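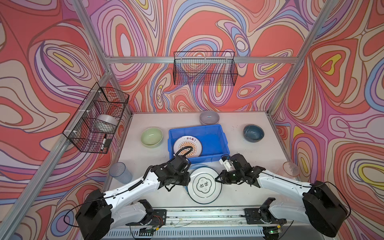

Our class had been reading about two-armed robots for most of the term before any of us stood next to one, and I think it is fair to say that the open day at Nasel changed how most of us were planning to write our reports. I had been going to write about factories. I ended up writing about dishes, and I am glad I did! The station I spent the longest time at had two white-and-black arms mounted side by side at the front edge of a white table, with a blue plastic bin in the middle, bowls set out near it, and walls covered in wavy bands of coral, lavender and yellow. It looked more like a kitchen somebody had set up inside an album cover than the gray laboratory I had pictured on the bus, and it was the table our guide kept bringing us back to all afternoon.

Report on the Nasel Open Day
Prepared for the Introduction to Automation course
Visit date: 31 July 2019

Why we went

Our instructor, Ms. Shukla, asked each of us to visit a working lab or workshop and write up one demonstration in detail. The instructions said to pick something "small enough to explain to a relative," and my relative of choice was my grandmother, who has washed more plates than anyone I know and has firm opinions about how it should be done. I kept her in mind the whole time I was taking notes, so if some of my questions seem very practical, that is the reason.

There were several places we could have chosen. My project partner, Gyula Bíró, wanted to see the packaging line at Tasent, but their tours were full until November. Nasel had spaces, it was on the 90 bus, and the flyer promised "robots at work on everyday tasks," so we signed up together and went.

Arriving and getting started

We checked in at the front desk, got our paper badges (mine fell off twice), and were put in a group with two families and a retired couple who turned out to be wonderful company. Our guide was Doina Bošković, who works on the team that runs the table stations. She spoke without notes and was very patient, even when the smaller children wanted to know the robots' names. The arms do not have names, it seems, but the station does. It is called Grorkholm, after a village in a story one of the engineers used to read to his kids, and after a while we all called it that too.

Before the demonstration she gave us a short talk about what they are working on. Picking up one box in a factory, she said, is a job that has been done well for a long time, as long as the box always shows up in the same place. Picking up a dish from a pile of other dishes is a different matter. Plates are flat, smooth and thin at the rim, they slide over each other, and they can be leaning at any angle. People do it without thinking, usually while talking to somebody else.

The demonstration

The job at Grorkholm was to handle plates at the blue bin using both arms. Ms. Bošković explained that each arm ends in a gripper with two fingers that close toward each other, so the natural way to hold a plate is by the edge, with one finger on each side of the rim. I had expected suction cups, and so had Gyula, and we both had to cross something out in our notebooks. She told us the team had tried suction in an earlier version and had moved away from it because they wanted one tool that could manage cups and bowls as well as plates.

I wrote down as much as I could while we watched, and the moment I liked best was when a plate was up at an angle over another one. You could see how much depends on where the gripper takes hold. If you grab a plate at one side, all the rest of it wants to swing down, and a person would fix that by bringing up the other hand or turning the wrist a little. Having a second arm nearby gives the robot the same choice.

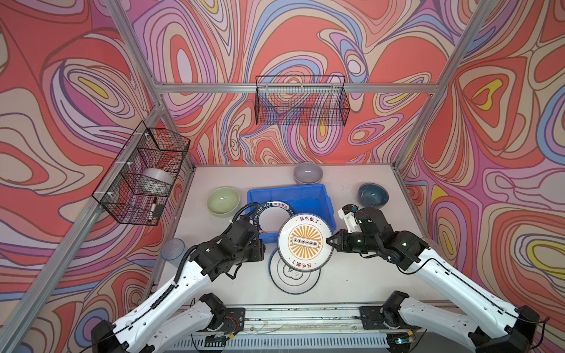 Figure 2. The right gripper holding the sunburst plate by its edge, tilted above the plate on the table.

The plates themselves were ordinary ones with printed designs, and I was happy about that. One has an orange and yellow sunburst in the center and the words 该吃饭了 on it, which Gyula's roommate later told us means "time to eat." Another has "HAO SHI HAO WEI" around its rim. Ms. Bošković said the team likes using a mix of patterns, and the loud walls belong to the same idea, because a system that has only ever looked at plain dishes in front of a plain wall may have trouble in a real kitchen. My grandmother's kitchen has roosters on the wallpaper, so I could see the point right away.

Questions from the group

There was a good half hour for questions, and people really used it. The retired gentleman asked how many plates they break. The answer was fewer than you would guess, and most of those were dropped by people carrying them in from the storeroom. One of the mothers asked whether a robot like this would be in homes soon, and Ms. Bošković was careful with that one – she said she did not want to promise a year, and that being slow and steady on a table is still a long way from being useful next to a sink with a toddler in the room.

I asked how they keep track of all the tries. She showed us a printed log with 2096 numbered attempts from the spring, of which 1426 had been marked as complete. The others had a short note by each one, such as "slipped at rim" or "stopped by operator." I asked if I could include those two totals in my report and she said yes. That means that over two thirds of the attempts were marked complete. I should add that we did not get to see how "complete" was decided, and I would want to know that before comparing the result with anybody else's.

Gyula asked about the two wire mesh baskets on the walls of the station, one of them with a roll of clear tape and a marker in it, and whether they were part of the task. They are just for keeping things handy. I include this because he was very proud of having noticed them, and he asked me to.

What I learned

The biggest thing I took home was how much of the work is in the setup. I had thought of a robot as the arm and the arm only. After an afternoon at Grorkholm I think of it as the arms, the rail they are bolted to, the table, the cables that have to bend along with every joint, and the people who put the dishes back when a round is over. Someone has to decide where each bowl goes, and those decisions shape what the robot gets to practice.

I also learned that I am not very good at explaining how I pick up a plate. When I got home I tried it with my own dishes and wrote down every step, and it took me most of a page to get one plate out of the dish rack. I used my thumb in ways I had never noticed. I slid the plate before I lifted it, and I tapped it against its neighbor to get a gap. I would love to know whether the team at Nasel has a version of that tap, and I have sent Ms. Bošković an email to ask.

Things I would do differently

I should have brought a tape measure, or at least asked for the size of the table, as I could not put any dimensions in my sketch. I also spent so long at one station that I missed the sorting demonstration in the next room, run by Manikandan Mudaliar, and everybody who saw it said it was excellent. If next year's class goes, my advice is to split up in pairs and trade notes afterward. Wear comfortable shoes, too – there is a lot of standing.

Thanks

Thank you to Doina Bošković for her time and her good humor, to Devendra Srivastava at the front desk for finding me a third badge, and to Ms. Shukla for letting me hand this in two pages over the limit. Gyula's report covers the safety talk and the lunch, and it can be found in the same folder as mine.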